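Holding the line at Uvonstead

Uvonstead finished the season with 59 points and the second-best defensive record in the division. Tatu Okoth took over as head coach in January, when the side had lost four straight and was conceding mostly from wide areas. We spoke to him at the training ground on 4 June 2023, after the players had left for the summer.

Okoth's first change was the back line. Uvonstead had been playing a five with wing-backs who pushed up early. He moved to a flat four and asked the full-backs to stay level with the nearer center-back until the ball had crossed halfway.

"The distances were wrong," he says. "When we lost the ball, the outside center-back had 30 yards to cover on his own. You can't coach your way out of that. You have to change where people start."

The second change was the press. The forwards now wait for a pass back to the goalkeeper or a poor first touch by a full-back. Anything else, they hold shape.

"Against Nililik we pressed 3 times in the first half," Okoth says. "People in the stand were not happy. But we won the ball on two of those and scored from one."

The home game against Jiser, a 1–0 win in front of 900, is the one he goes back to most. Jiser had most of the ball and put in cross after cross, nearly all of them from deep.

"A cross from deep is a ball my center-backs are facing. I will take that all afternoon."

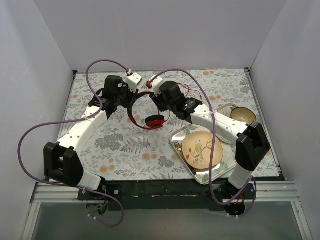

Set pieces and the goalkeeper

Holger Bråten played 565 minutes in goal after the first-choice keeper broke a finger. Okoth changed the corner setup for him: zonal across the six-yard box, two men blocking, one left on the edge of the area.

"Holger comes for the ball, so he needs a clear path," he says. "The old setup had a man on each post and they got in his way."

Bråten, who joined us for the last part of the conversation, puts it more simply. "I asked for space and I got it. The goal at Sang was my mistake – I came late and I punched it down."

Okoth does not argue with that. He does say the runner should have been blocked earlier, and that the same routine was defended properly in the return match.

The attack is the summer's work. Uvonstead drew too many games they led, and Okoth wants a midfielder who can keep the ball under pressure late on. He will not say whether he has one in mind.

"Preseason is short. If he comes, he has to come before it starts."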